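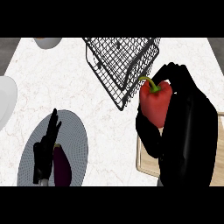

According to one early buyer of the Hinden kit, posting on the Sulton support board, the simulator made the hands look finished and then the real ones spent a whole evening refusing to hold a pepper. Read that before you start this section. We wrote this guide for shops that resell and install the kit, and we don't share the sales brochure's opinion that set-up is "quick."

Section 4. Two-hand kitchen set-up, simulator first

What you need before you begin

Hinden two-hand kit, left and right hands, with both wrist cables
Brorkine simulator, installed and licensed on the control computer
The kitchen practice world, downloaded from your account page
A clear desk and a working stop button within reach

The brochure says the kit can be used straight on the counter with no simulator time. It will move, yes. We would not call that used. Do the steps below in order.

4.1 Loading the practice world

1. Start the simulator with both real hands switched off at the wall. The software is supposed to ignore them until you link them. We have not always found that to be so.

2. Open the kitchen practice world. You should get a marble counter with a wire basket, a plate, bowls, a cutting board and vegetables. If the counter comes up plain gray, the surface files did not download. Close the program and fetch them again.

3. Wait until the objects stop settling. Vegetables sometimes drop a little on load and roll. If one ends up under the counter, press Reset World. Do not drag it back by hand, or it may come back without its weight.

4. Check that both hands answer. Open and close each one from the Hands menu, right hand first. The fingers and the thumb should all move.

Note: The preview window may show black bars at the top and bottom. This is a display setting and does not change what the hands can reach. You can turn it off under View, Fill Window.

4.2 Teaching the first grasp

Use the red bell pepper. The maker suggests the eggplant because it is a simple shape, but it is smooth and long, and a poor grasp on it can still pass the built-in check. A pepper has lobes and a stem, and it shows up a bad grasp sooner.

1. Pick the right hand in the Hands menu and set the left hand to Park. Parked means fingers open and out of the way. The left hand does not have to be off the counter.

2. Bring the right hand over the pepper from above and curl the fingers down over the top, near the stem. Bring the thumb around the opposite side so the pepper sits against the palm.

3. Set the grip level to 2. The factory setting is 6, and we can't think why. At 6 the simulated pepper holds its shape perfectly, because the simulator does not model bruising. A real pepper does not have that advantage.

4. Save the grasp under a new name. The Save button writes over the factory grasp without asking.

5. Run the lift test. The hand should raise the pepper, hold it and set it back down on the cutting board. Repeat until you have 40 clean lifts in the log. The manual that comes in the box is happy with far fewer.

Caution: A pass in the simulator is a pass in the simulator. The green check mark says nothing about your counter, your lighting or your vegetables. Do not show it to a customer as proof of anything.

4.3 Placing in the basket

1. Keep the saved grasp and choose the wire basket as the target.

2. Set the release height so the fingers clear the rim before they open. The default is too low for a mesh basket. Fingertips can pass straight through simulated mesh without a warning – real wire will catch them.

3. Turn on Contact Warnings under Tools. It is off by default, which makes the demo run look smoother than it should.

4. Run the placement at slow speed and watch the thumb. If it drags across the rim, raise the release height and run it again.

4.4 Moving to the real hands

1. Close the practice world and save your log.

2. Connect the wrist cables, then turn on the power. Keep one person at the stop button for the whole session.

3. Load your saved grasp at half speed. Start with a soft foam block, then move to a pepper you don't plan to eat.

4. If the hand squeezes before it is in place, stop and redo the wrist calibration in Section 3. Lowering the grip level will hide this fault and will not cure it.

Caution: Keep your own fingers away from the thumb while the hand is closing. The advertised touch stop works on the fingertips only. We found no such stop on the palm side, whatever the box says.

Add-ons

The Đoàn grasp pack is sold as a cure for most of the trouble above. It adds ready-made grasps for round and long vegetables. The round ones were decent in our trials. The long ones gave us nothing the factory set didn't already do, and the pack needs its own license renewal. Try the free version before you pay for it.

Support requests go through the Sulton board. Attach your log and the name of the saved grasp, and say which hand you were using.

Section last revised 5/11/20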